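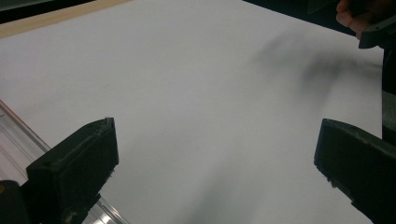 Grarard asks whether we really need a checklist for something you hold in your hand, and whether the last one was written by a person who had ever held anything. Both fair. The shop rules at Flurnirbridge say yes to the first. The second is under review.

Posted in: Automation > Rules & Good Practice

HAND-HELD GRIPPER, PRE-USE INSPECTION
Bench 2, Fornia line. Checked 7 March 2023

1. Finger faces. OK with remark. Scuffs and small chips on the fingers are wear. Log them, wipe off the dust, move on. A chip you can catch a fingernail on is a fault, and so is the fingernail.

2. Jaws open and close over full travel. OK. Do this with no part in place. Yes, again.

3. Work surface clear and plain. OK. Blank sheet, flat, no notes to self. Shopping lists have been gripped before.

4. Rail fasteners. One a quarter turn short. Tightened. The torque chart is taped inside the cabinet door, where it has been admired by all and read by few.

5. Hands. Keep the free hand outside the jaws. The old rule ran to 300 words and said this in the last line.

6. Cable slack. OK. Up to 40 cm, no loops around the wrist.

7. Form number. Still 1911. The Rodrigues audit asked what it stands for. Left blank.

Comments: Fit for use. Item 4 to be looked at again in April. If you initial a box without doing the check, please at least use your own initials.

Search this site... Go

Related
Lockout tags: which color is the real one
Rodrigues audit, open points
Fornia line, bench rules (old version)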